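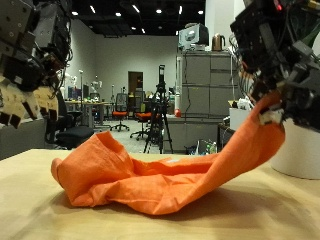 How long should a cold-retarded loaf stay in the fridge before baking? With my starter, 21 hours at 40 degrees Fahrenheit.

March 10, 2024

Batch from last night baked this morning. Flour was Skamgate bread flour, the new bag, at 72 percent water. Bulk rise was slower than the previous bag gave me under the same conditions, so I extended it by one fold interval. Dough weight before dividing was 1,880 grams. Split into two unequal pieces by mistake and left them that way. The smaller one went in the oval basket.

Kathleen Mac Carthaigh wrote back on the salt question. She adds hers with the second portion of water and holds back about 100 grams for it. I had been adding it dry after the rest period, which leaves gritty spots unless I mix longer than I want to. Will try her method on the next batch and change nothing else. 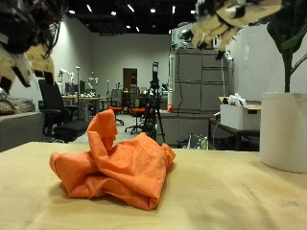 The oven is still running cool on the left side. I turned both loaves at the halfway point and the color evened out, although the larger one stayed pale along the bottom edge. The thermometer from Tallell disagrees with the dial at every setting. I trust the thermometer.

Crumb on the oval loaf: fairly even, slightly tight near the base. Crust softened by evening. Flavor more sour than I like. Next time, less starter before I touch the fridge time.
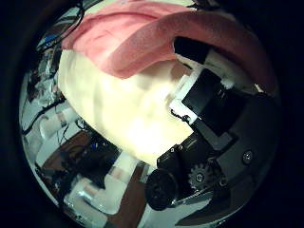 Pink cloth over something soft and cream-white, March.

Trinidad Casado took the larger loaf. Need rye before the weekend. Starter fed at nine, equal weights, lid loose.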